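Comment un livre arrive-t-il à la bibliothèque ?

Un livre de bibliothèque ne pousse pas sur son étagère. Avant que tu le trouves, avec sa couverture qui colle un peu aux doigts, il a fait tout un voyage. Et il a surtout attendu dans beaucoup de cartons.

Quelqu'un doit le choisir

Il paraît bien trop de livres pour les acheter tous, et les murs ont la mauvaise habitude de ne pas s'écarter. Alors on choisit. À la bibliothèque Vustance, c'est Yara Majali qui s'occupe du rayon jeunesse. Elle lit des critiques, feuillette, hésite, puis commande. Elle regarde aussi le cahier de suggestions, où un même lecteur a réclamé douze fois un roman sur des blaireaux pirates. (Il l'a eu. Il en demande maintenant la suite.)

On lui donne une adresse

La cote, c'est la petite étiquette collée au dos. Pour un roman, on y met souvent un R et les premières lettres du nom de l'auteur. Un roman de Deirdre Ó Néill se range donc à ONE, et tant pis pour l'accent. Les documentaires reçoivent un nombre : va voir du côté de 599 et tu tomberas sur les mammifères.

Un livre mal rangé est presque un livre perdu. Il est toujours là, bien sûr — mais va donc le chercher parmi 1 900 autres.
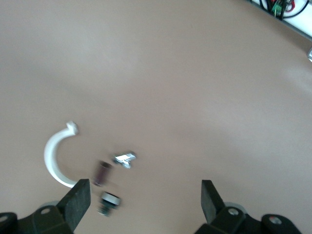 On l'habille

Vient ensuite la couverture transparente. Elle protège le livre de la pluie, du chocolat et des petits frères. La poser sans faire de bulles demande de la patience. Keyvan Rahimi, qui en couvre depuis des années, prétend ne plus en faire une seule. Ses collègues ne font pas de commentaire.

Et un jour, il s'en va

Quand un livre perd ses pages ou que plus personne ne l'emprunte, on le retire du rayon. Cela s'appelle le désherbage, comme au jardin. Certains sont vendus pour presque rien, d'autres donnés, les plus abîmés partent au recyclage. La prochaine vente de Vustance a lieu en septembre : viens avec un sac solide.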